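Cell: Tam, simulated soft-body grasp cell
Procedure: Zasterari checklist, revision 3
Date: December 14, 2023
Result: passed with two open comments

Run the list from the top after any change to the arm model, the finger geometry or the soft-body mesh. Mark each item OK, OPEN or N/A. Stop at the first contact fault and reload the scene before going on.

## A. Finger and part contact

- [x] Finger collision shapes loaded and matched to the visual shapes. OK.
- [x] Soft body loaded with 705 surface nodes. OK.
- [x] Close-up view set low on the finger side. The finger face and the flank of the part must both be in view, as the finger is at the lower left of the pink part in this check view.

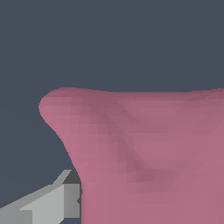

**Woris** – simulation cell maintenance, Malness

- [x] No finger geometry showing through the surface of the part. OK in the close-up.
- [ ] Surface shading. OPEN. The facets are easy to see along the diagonal crease. This is a display matter and does not affect the solver, but it makes small mesh faults harder to spot. Check the normals export before the next revision.
- [x] Contact margin same on both fingers. Read the value from the config file, not from the viewer.

## B. Clearance and opening

- [x] Open command sent and acknowledged. OK.
- [x] Background dark on both sides of the part at finger height. A strip of background must show between each finger and the part. If one side is closed up, check the part origin first, then the finger offset.
- [x] Part shape compared with the reference outline: wide top, narrow waist, flared lower end. OK.
- [ ] Left flank of the part, just below the upper lobe. OPEN. There are a few tiny pale specks at this spot. Likely cause is flipped or overlapping triangles. Export the mesh, run the normals check and repair if needed. Do not smooth the mesh to hide them – smoothing moves the nodes and the contact margin has to be set again. 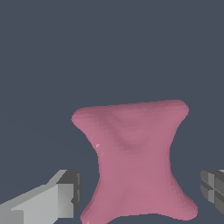
## C. Arm, wrist and hand

- [x] All links present and attached. Look for gaps at the joint housings. OK.
- [x] Dark cap plate seated on top of the wrist unit. Red dot and blue dot both visible. Their positions are fixed in the model; if they have moved, the plate was imported with the wrong rotation.
- [x] Hand housing complete, with both fingertips pointing down. OK.
- [x] Fingers open before the approach starts. OK.
- [ ] Lateral alignment of hand and part. N/A for this revision, which has no acceptance limit for it. Record the view and log the offset from the state file.
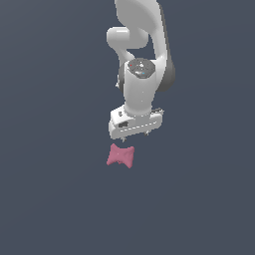
The offset is to be taken from the hand center and never from one fingertip. The left tip hangs a little lower than the right in this view, and measuring from it gives a different number each time the wrist turns. Use the tool frame. If the tool frame is missing from the state file, the export script is an old one and must be replaced.

## D. Solver and logging

- [x] Time step fixed for the whole run. OK.
- [x] Run length 400 steps, log interval 40 steps. OK.
- [x] Scene reset returns all nodes to the start position. OK.
- [x] State file, config file and views stored under the same run name.

## Follow-up

1. Run the normals export check and store the result with section A.
2. Repair the mesh at the left flank, then repeat sections A and B in full. Section C may be skipped if the arm model has not changed.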